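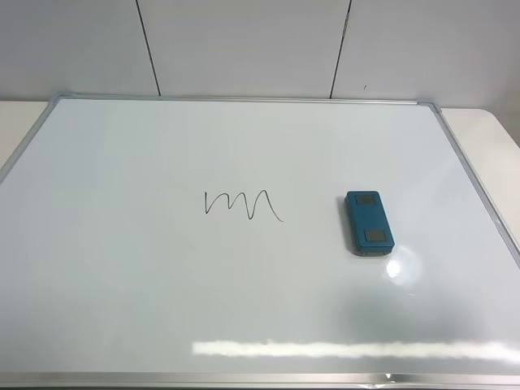 Issue 87, page 31

Flat on Its Back

Thoa Kim keeps her whiteboard on the table, lying down, like a patient. She hung one on the wall at her last job, in Dorkthorpe, and says it made everyone stand up and perform.

"People get near a wall with a marker and start drawing arrows," she says. "I've sat through a lot of arrows."

At Moselcombe, where she plans the class schedule, the board gets whatever is in her head before lunch. On the day I visit, that is one black squiggle, something like an m that ran into an n and kept going. I ask what it means.

"It's April," she says. "Enrollment went up and down, and then I got tired."

The teal eraser lies to the right of it, a hand's width away. Her officemate, Volkan Kurtuluş, would like it used more often.

"She leaves things up for a week," he says. "Then it won't come off and I'm the one scrubbing."

Kim says he scrubs too hard. Kurtuluş says he has seen no other kind of scrubbing in that office. They have shared the table for two years, and he still puts his coffee on the floor.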